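Liravis Practice Metronome and Tuner App
Version 2, for phones and tablets
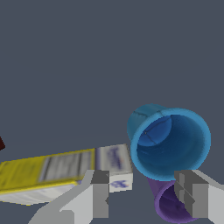 Most practice apps promise to make you a better musician. This one keeps time and tells you when you're flat. We've been sceptical of the other promises for years, having paid for a good many of them, and Liravis was written by people who wanted a plain click and a plain needle and couldn't find both in one place without a subscription.

The metronome

Runs from 20 to 300 beats per minute. Whether anyone needs 300 is a fair question, but drummers kept asking and it cost us nothing to leave it in. You can type the tempo, tap it or nudge it up and down with the volume buttons. Time signatures can be set bar by bar, so a piece that slips from 4/4 into 7/8 and back won't throw it off.

There are four click sounds. We tried a version with sixty-one of them and every tester went back to the woodblock by the second week. A rimshot, a low beep and a silent screen flash make up the rest.

The tempo doesn't drift when the screen locks. It sounds like a small thing to brag about, but try it with whatever you're using now — start it beside a second metronome, lock the phone and come back after you've made a cup of tea.

The tuner

Chromatic, with the reference pitch adjustable from A=415 to A=466. Presets are included for violin, viola, cello, guitar, ukulele, mandolin and banjo. Transposing players can set B flat, E flat or F and see the note as written on their part.

The needle is slower than some. A fast needle looks impressive in a store video and is nearly useless on a bowed string, where it twitches at every change of bow. If you'd like it quicker, there's a slider in the settings.

It does not work well in a noisy room. Neither does any other tuner that relies on a phone microphone, whatever the listing says. If you're tuning in the middle of a band warm-up, buy a clip-on.

Practice log

Liravis records how long the metronome or tuner was running and shows it in a simple list by date. It will hold 2000 entries, after which the oldest are saved to a text file. There are no streaks, badges or reminders. We don't believe counting minutes improves anyone's scales, and the log can be turned off altogether. Teachers asked for it, mostly.

What it doesn't do

It won't listen to you play and give you a score. We tested a feature of that kind under the name Undotetti and pulled it. It praised wrong notes played confidently and marked down rubato, and we weren't willing to sell that to students.

It won't read sheet music, slow down recordings or suggest repertoire.

Price and editions

Brero edition: free, metronome only, no ads.
Leblanc edition: one payment, adds the tuner, bar-by-bar time signatures and the practice log.

Either edition works without an internet connection and neither asks for an account. If you bought version 1, the upgrade is free. Open the app, go to Settings, then Purchases, and choose Restore.

Known problems

Some Bluetooth headphones delay the click. The offset setting helps, though we'd still recommend a cable for anything faster than a moderate walking pace.

On older tablets the screen flash can lag behind the sound. We haven't fixed this yet and can't say when we will.

The tuner sometimes reads the lowest string of a five-string bass an octave high. Plucking nearer the neck usually sorts it out.

Page updated 8/18/23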